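Lostholm Makers' Help Board > Robots and automation > Teaching by demonstration

How mixed up should the bricks be when recording grasping examples?

Posted by Bontu Chala, July 2019

Hello all, and thank you to everyone who helped me with my cabling muddle back in March, it has behaved beautifully ever since!

I'm now on to the part I was looking forward to, which is gathering examples so that the arm can learn to pick up big toy bricks and drop them in a bin. I drive the arm by hand, the wrist camera records, and each run is saved with the finger positions alongside the pictures. So far I have 20 runs in which every brick was set out neatly with its studs up, and the little network I trained on them (I'm using Inon for the training side) does very nicely as long as I carry on being neat. Tip one brick over and it dithers above it, opening and closing like a hungry bird.

So I've started scattering them, and I'd love to know whether I've gone too far the other way.

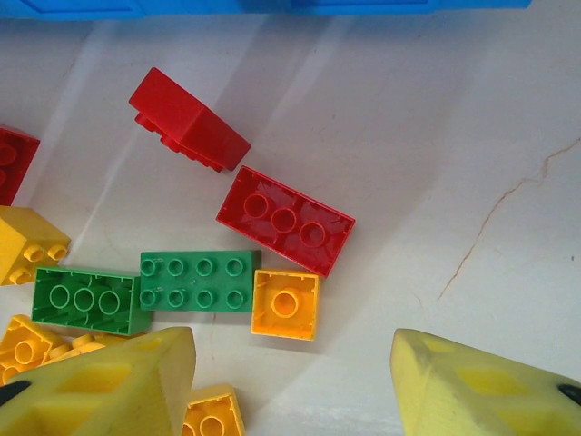 Wrist camera view, bricks scattered by hand, fingers open.

You'll see that some have their hollow sides up and a red one is lying on its side. There's also a crack in the table top on the right, and I can't decide whether to cover it. Should I go back to single bricks and build up slowly, or carry on with the jumble? And do I need to start again, or can the tidy runs stay in?

Woldemariam

Lovely to see this coming along, Bontu. I'd carry on with the jumble, and please don't throw the tidy runs away, they're perfectly good examples of an easy case and your network will need those too. What I would do is look at how the awkward ones are shared out. A brick with its studs up and a brick with its hollow up look very different from above, and the one on its side is another thing again, so try to make sure each sort gets picked up in plenty of runs and isn't just lying there as scenery while you go for the easy green one. I was guilty of that for weeks.

The other thing I'd say is to use the whole table. Your bricks are mostly over on the left, and if that's where they land every time, the arm will learn to drift left before it has looked at anything. When I did mine I threw away 13 runs for exactly this and it was a sad afternoon, I can tell you. Now I tip the bricks out from a different side every 5 runs, have a sip of tea, and start again.

Leave the crack alone, I think. If you can borrow another board, do half your runs on that, so the crack never becomes a landmark.

Wurneck

keep the failed grabs as well but put them in a separate folder. mine got better after I did 2 sessions with the blinds half shut, light matters more than you'd think. no idea about Inon sorry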